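フェルサイド 水鳥用保温ブルーダー「Skindlow 64」

保護された水鳥のヒナのための、プールつき保温育雛箱です。カルガモ、オオバン、カイツブリなど、春から夏にかけて運び込まれる小さな水鳥を、体が乾いて元気が出るまで落ち着いて過ごさせてあげたい。そんな声にお応えして作りました。

はじめに、少しだけ開発のお話を

Skindlow 64のもとになったのは、設計を担当したマナイア・バクスターが、自宅のガレージで組み立てた一台の箱でした。当時は衣装ケースに電球を吊るしただけのものを使っていたそうで、夜中に何度も起きては電球の高さを直し、水を替え、また寝る、というのを春のあいだじゅう繰り返していたといいます。ヒナのお世話をされたことのある方なら、きっと「うちもそうだった」と頷いてくださるのではないでしょうか。あの夜中の見回りを少しでも減らせたら、というのが、この製品のいちばん最初の願いです。

箱のつくり

内部は、浅い水場と、乾いた休み場の二つに分かれています。あいだはゆるい坂になっていて、表面に細かい溝を入れました。孵化して間もないヒナは足の力が弱く、つるつるした坂ではどうしても滑ってしまいます。初期の試作品ではここがうまくいかず、溝の深さをずいぶんやり直しました。今の形になってからは、カイツブリのように陸を歩くのが苦手な鳥でも、時間をかければ自分で上がってきてくれます。

側面は内側が見えない白い樹脂板です。透明なほうが観察しやすいというご意見もいただくのですが、人の姿が見えるとヒナはとても緊張しますし、人に馴れすぎてしまうのも放鳥を考えると困りものです。そのかわり、前面に小さな覗き窓をつけ、ふだんは布のカーテンを下ろしておけるようにしました。

保温について

休み場の上には遠赤外線式のヒーターが3灯つきます。一灯ずつ入切ができますので、ヒナが育ってきたら端から順に消していってください。ヒナが一か所にぎゅっと固まっているときは寒がっている合図、ヒーターから離れて口を開けているときは暑がっている合図です。温度計の数字も大事ですが、まずはヒナの様子を見てあげてくださいね。

水場と排水

底の栓を抜くと、箱を動かさずに水を流せます。水鳥のヒナは食べるのも出すのも水の中ですから、水はあっという間に汚れます。できれば一日に何度か替えていただきたいので、栓は手袋をしたままでもつまめる大きめのものにしました。排水ホースは別売りです。

仕様

外寸幅：189cm
奥行：66cm
高さ：64cm
ヒーター：遠赤外線式3灯（個別スイッチつき）
本体材質：白色樹脂板、脚部はステンレス
付属品：覗き窓カーテン、網ぶた、滑り止めマット、取扱説明書

幅がかなりありますので、ご注文の前に、置き場所はもちろん、玄関や廊下の曲がり角も一度測ってみてください。脚部は取り外した状態でお届けします。
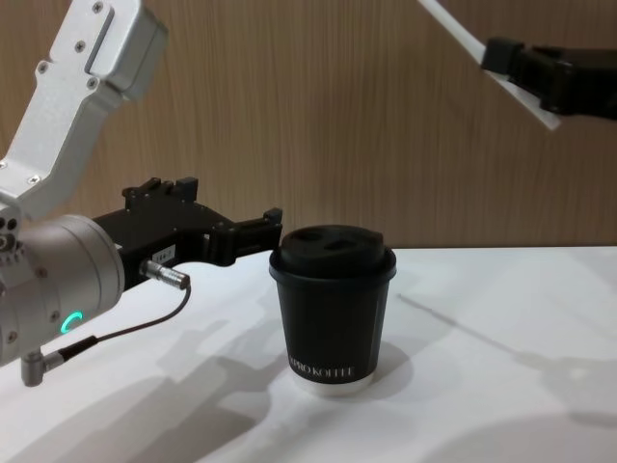 一緒にお使いいただきたいもの

Vieira 網ぶた（細目）
カイツブリやバンのヒナは、思いのほかよく跳ねます。標準の網ぶたでも飛び出しは防げますが、ごく小さなヒナには目の細かいこちらをおすすめしています。

Flollura 羽毛マット
親鳥のいないヒナが潜り込める、やわらかい房のついたマットです。一羽だけで保護された子は、これがあるとずいぶん鳴き止みます。洗濯機で洗えますが、乾燥機は房が縮んでしまいますのでお避けください。

お手入れのしかた

ヒナを放したあとは、全体を水洗いし、鳥類施設用の消毒剤で拭いてから、日陰でよく乾かしてください。坂の溝に餌のかすが残りやすいので、古い歯ブラシがあると便利です。ヒーターは必ず電源を抜き、冷めてから乾いた布で拭きます。水をかけないようお願いいたします。

ご注文とお届け

受注後に一台ずつ組み立てております。毎年、春のご注文が集中してお待たせしてしまうことが多く、心苦しく思っております。ヒナの季節に間に合わせたい場合は、1月のうちにご相談いただけますと大変助かります。保護施設や動物病院でのまとめてのご購入、部品だけのご注文も承りますので、どうぞお気軽にお問い合わせください。

なお、野生の鳥の保護や飼養には、自治体への連絡や許可が必要な場合があります。道ばたでヒナを見つけたときは、近くに親鳥がいることも多いので、すぐに拾わず、まずはお住まいの地域の担当窓口にご相談ください。

ページ最終更新：2025年5月13日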